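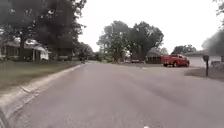
Progress report to the Clesard Fund: rumour and propaganda monitoring in Jikau, second period

Prepared by the Virkham office

1. Summary of the period

This report covers the months from March to August. Work on the monitoring desk went ahead as planned. The radio bulletin started late and the training of local correspondents is still behind. We are not asking for more money at this stage, but we would like to move part of the travel budget to translation, as set out in section 5.

The truce held in most of the area until June. After that both armed groups went back to putting out claims and counter-claims, chiefly by voice message and by leaflets left at the river crossings. Much of this material was old. The same recording of a commander promising to take the crossing by the end of the rains was sent round in April, again in June and again in July, each time with a different place name in the introduction. We have now logged it as one item with three versions.

2. Monitoring desk

The desk logged 2,687 items in the period. An item may be a voice message, a leaflet, a song, a forwarded text or a spoken rumour reported by one of our correspondents. Each is entered in the Aitken register with its language, the date we received it, the route by which it reached us and a first judgement on whether the claim can be checked.

Of these, 320 made a claim about a named place that could be tested against at least one other source. The rest were threats, appeals for recruits, praise for the dead or general statements about victory. We keep them because the tone often changes before the fighting does, but we do not try to rate them as true or false.

The commonest false claim was that a town had already fallen. In May a message of this kind reached families on the east bank in the early evening, and people had begun to pack before the clinic was able to reach anyone by phone. Our correction went out at 9 the next morning. That was too slow, and the delay was on our side: the duty translator had gone off shift and the request sat unread. There is now an evening rota.

3. Radio bulletin

The bulletin was due to begin in April and began in June. The station's transmitter licence had lapsed and the renewal took longer than we had allowed for. It now goes out after the evening news in two languages. Each edition takes one or two claims, says what was claimed, what we were able to find out and what we still do not know. We do not repeat the wording of threats.

Response has been mixed. The phone-in line is busy on market evenings and quiet the rest of the week. Several callers wanted to know which side pays for the programme, and the presenters now read out a short statement on funding at the end of each edition.

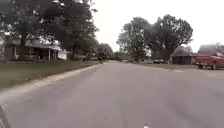

One listener told the phone-in that the bulletin was useful but came a day after everyone had made up their minds, and that people trusted the boat crews more because they had come from the place being talked about. He asked why the crews were not on the air. It is a fair question. We have held back so far for the safety of the crews, who have to pass through both groups' checkpoints, and we will talk to the station about reading their reports without names.

4. Correspondents

We planned to train 20 people and have trained 14. Two courses were put off when the road closed in July. The correspondents already working are sending in clear notes, although the forms are too long to fill in by hand and many skip the second page. A one-page form is being tried out now.

Payment by mobile transfer has worked badly outside the town. Fees for June were received in August. Until the agent reopens we are sending cash with the supply boat, signed for at both ends.
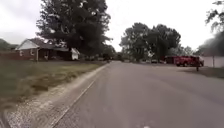
Receipts for these payments are kept at the Virkham office and copies will be sent with the next financial return.

5. Budget

Spending on travel is well below the forecast owing to the road closure. Spending on translation is above it, as more of the material than we expected is in the smaller of the two river languages, for which we have a single part-time translator. We ask the Fund's agreement to move the unspent travel money for this period to translation. Overall spending would stay within the grant.

6. Next period

The one-page form will be brought in for all correspondents. The remaining courses will be held once the road is open, or in smaller groups by boat if it stays shut.

We will also begin a short paper on recycled claims, using the April to July recording as the main case. A draft will come to the Fund before it is shared with the station. The question of public access to the Aitken register is still open, and we would be glad of the Fund's view on whether the names of villages should be removed first.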